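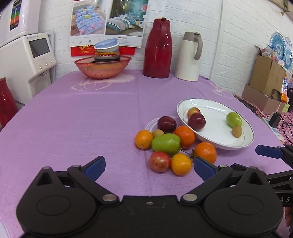 Thread on fruit, because I have been put in charge of the fruit. 1/12

The occasion is a family lunch. The assignment was "just put some fruit out." I would like it known that there is no such thing as just putting some fruit out.

First, the shopping. I went to the Kusgate market for oranges and came back with oranges, plums, small apples, and something green the seller swore was sweet. My list said oranges. My list has never once been consulted by the person who wrote it.

Total damage: 29 dollars. For fruit. I could have bought a cake and been thanked for it.

Second, the plate. I own one oval plate that is fit for company. It has two thin grey lines around the rim, which I consider formal. It came from Garnberg in a box of six and is now a box of one. We don't discuss the other five.

The oval plate holds four pieces of fruit if you want them to look relaxed. Five if you don't mind one of them rolling under the radiator in the middle of somebody's story about their knee.

So the rest goes on the tablecloth. I'm calling this a display. My sister called it "did you drop these?" She brought chips, so her opinion has been noted and filed.

Third, the tablecloth. Purple. Lavender, according to the package. Every orange you put on it looks about twice as orange, and I plan to take credit for that if anyone brings it up. So far the only remark has been that it's "a lot."

I did try sorting by color. Oranges together, plums together, greens at the back. It looked like the produce aisle at Lenel right before closing. I messed it all up again and it looked better, so that was 12 minutes well spent.

Somebody is going to ask why there's a stem with leaves still on it. The leaves are the garnish. I have read one magazine article about this and I'm prepared to quote it.

The bowls and plates are stacked in the big orange-red glass bowl at the back, light blue one on top. This is the only bowl I own that's big enough to hold salad for everybody, and it is full of other bowls. There will be no salad.

Two thermos jugs, one red, one cream. One is coffee and one is tea. I knew which was which when I filled them. I've since poured a test cup and would describe the result as brown.

Update: an uncle has taken a plum from the plate and replaced it with an orange from the cloth, "to even it up." I've been arranging this since ten. He was in the room for maybe 40 seconds.

Update: they're eating the chips.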